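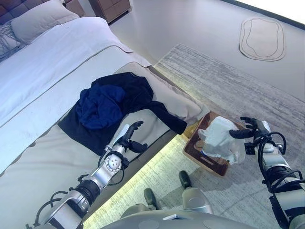 Subject: Re: Nogueira reunion, beds and trains

Hello dear cousins,

Custódio Quintela wrote:
> Does anyone know if the Walteldale house still has
> room in March? There are 3 of us, and Mother
> would like to be downstairs.

Custódio, yes, please bring her! I'd love to sit with her over the old letters, the 1851 one especially — I still can't make out the second page. 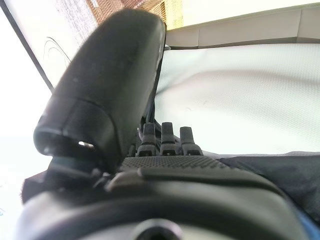

Salvador Cunha has offered to read it aloud after supper, and he does have the voice for it. Let me know your train and I'll come meet you, whatever the hour.

Love to all of you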